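# Santé en milieu rural : Festora étend ses consultations mobiles autour de Bresten

Depuis mars, le programme de consultations mobiles soutenu par Festora dessert cinq communes supplémentaires du canton de Bresten. Les habitants les plus éloignés du centre hospitalier de Murkport peuvent désormais rencontrer une infirmière et un médecin généraliste sans quitter leur commune.

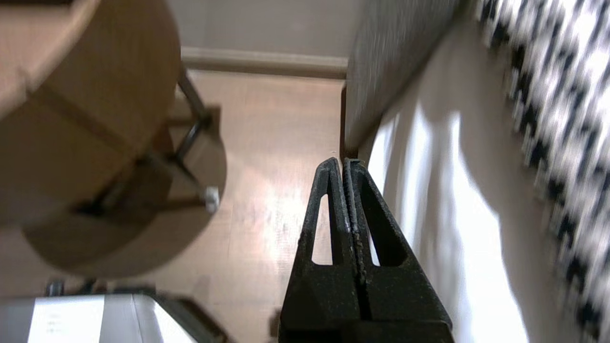 **Festora – Département Santé communautaire**

Les consultations portent en priorité sur le suivi de l'hypertension et du diabète, la vaccination des enfants et la santé maternelle. Au cours de la phase préparatoire, environ 400 personnes ont été reçues, dont 80 ont été orientées vers un spécialiste à Murkport. Le transport de ces patients est pris en charge par le programme, sur présentation de la lettre d'orientation.

Une convention signée avec le dispensaire de Salinas prévoit en outre la mise à disposition d'une sage-femme et l'approvisionnement régulier en médicaments essentiels. Le dispensaire assurera également la conservation des dossiers médicaux – jusqu'ici répartis entre plusieurs structures. 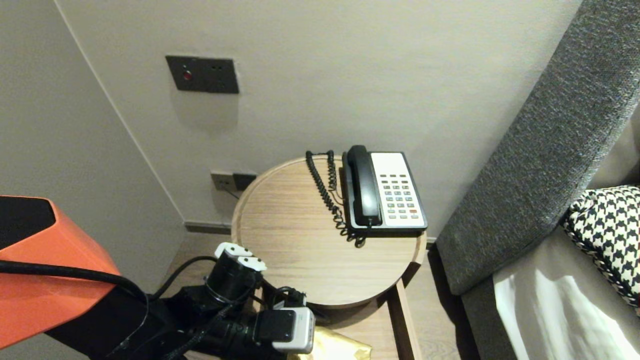 Les consultations sont gratuites et se tiennent le mardi, à partir de 9 heures, dans les locaux désignés par chaque mairie. Les patients sont invités à se munir de leur carnet de santé et, le cas échéant, de leurs ordonnances en cours. Le calendrier des passages est affiché en mairie et au dispensaire de Salinas.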